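The Case for the Mug Tree, Made Reluctantly

Filed under Household Opinions 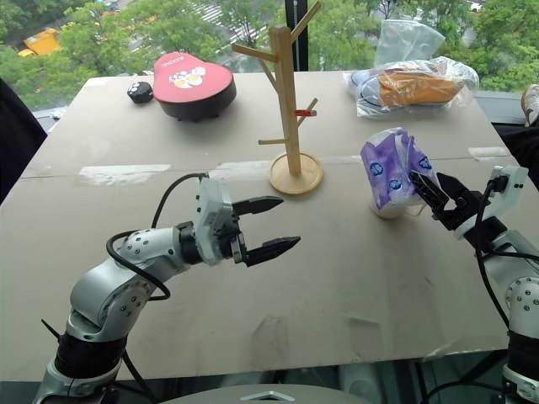 A wooden mug tree, a paper cup in purple-and-white plastic, and a heart-shaped container toward the back.

I have owned three mug trees and bought none of them. The first came with an apartment. The second was a wedding present, from a side of the family that also gave us a fondue set and a second fondue set. The third appeared in the kitchen at my office on Dalora Avenue one morning in March, next to the sink, and has stayed there through two renovations and a change of company name. I used to think of it as clutter with branches. I have come around, partway, and I'd like to explain how far.

The complaint against the mug tree is easy to make, and I've made it at dinner parties. It is a piece of furniture for cups. It takes up a circle of counter the size of a dinner plate in order to hold six mugs that would be perfectly happy in the cabinet, where they would also not collect dust, cooking grease, or the occasional moth. It can only be loaded in a certain order. Take two mugs from the same side and the whole thing begins to lean like a man listening at a door. And it assumes that your mugs are worth looking at. Mine include one from a tire shop and one that says World's Best Grandpa, which I am not.

Then there is the matter of the handles. Mug trees were designed for a mug that no longer rules the market, a modest cylinder with an ear-shaped handle. Bring it one of those soup-bowl things with a handle built for a single pinched fingertip and the tree has nothing to say to you. I measured once, in a mood. The heaviest mug in our cabinet weighs 515 grams empty, and when I hung it from the top branch the post gave a small creak that I have chosen to take as a comment.

So that is the prosecution. What changed my mind was the paper cup.

The office went over to paper cups the year of the first renovation. It was supposed to last as long as the dust did. Somebody ordered a case of 1,000 from Sokholm, the restaurant supply place out past the highway, and the case came in sleeves, each sleeve in a printed plastic wrapper, and for a while it was wonderful. No washing. No reproachful notes above the sink. No one standing in the doorway asking if anyone had seen the blue one. You took a cup, you drank, you threw it out, and you felt like a person in a movie about journalism.

What I noticed first was the noise. A mug makes a decent sound when you set it down, a period at the end of a sentence. A paper cup makes no sound at all, and the plastic it comes in makes far too much. At three in the afternoon you could hear somebody working a cup out of its wrapping from the other end of the hall, and you knew that person was tired and was on the fourth coffee, and that they knew you knew.

Next I noticed that everything in a wrapper looks like candy. Printed plastic does that. Give a plain cup a purple panel and a round logo and it seems to be promising something, a prize or a flavor, and then you peel it and you have a cup. I object to this slightly more than I should. A thing you are going to own for eleven minutes doesn't need to be dressed for a party. Meanwhile the mug tree, which has one job and expects to be doing it when I am dead, is a square post stuck in a round base.

And I noticed the tree itself, standing there by the sink without much to hold. People can't leave an empty branch alone. First came a key ring. Then a hair tie, a lanyard, a rubber band, and for one long week a single child's mitten. Someone hung a tea strainer on it, which at least was in the family. I have since looked at other people's mug trees with this in mind, and there is nearly always one small thing on there that has no handle and was never meant for drinking. I have stopped considering this a failure of the object. A hook at counter height is a public service. The cabinet can't offer that. Nobody ever opened a cabinet and thought, I'll hang my mitten in there.

There is a kind of household writing that would now tell you to get rid of things. Pestura, the catalog that comes to our house in spite of three phone calls, ran a spread on the cleared counter this spring: 37 pages of stone slabs with one lemon on them. I like a lemon. But I've been in a kitchen like that, as a guest, in the early morning, opening one silent soft-close door after another in search of something to drink out of, and I'd have given that lemon and the slab under it for one visible mug. The mug tree tells a stranger where the cups are. It is hospitable in the way a bowl of fruit is supposed to be and rarely is, the fruit being mostly for show.

I extend the same amnesty, with less enthusiasm, to the novelty container. You know the sort: shaped like a heart or a star or a barn, with a lid, given with something in it and kept long after the something is gone. You can't stack a heart. It won't sit flush against another box, and the point at the bottom wastes a corner of any shelf you put it on. Yet I've never met anyone who could throw one away, and I've never opened one and found it empty. Buttons, usually. Batteries of unknown virtue. The spare key to Van Leeuwen Street, where we haven't lived in years. A sensible square box would have been sorted by now and its contents put somewhere I'd never find them.

I should admit the limits of my conversion. I don't want a second tree. I don't want the metal kind that spins, or the wall-mounted kind, which is a coat rack with ambitions. I'd like the branches to be glued in properly, and I would like whoever designs them to hang a real mug on every one, all at once, and then try to take the bottom left one off with wet hands before six in the morning. If that test has ever been run I have seen no sign of it.

The paper cups are still in the office. The renovation ended, then the other renovation ended, and the case from Sokholm was followed by another. I've brought in the tire shop mug. It hangs on the lowest branch on the side nearest the wall, under the lanyard, and so far only one person has used it without asking. She washed it and put it back on the wrong branch.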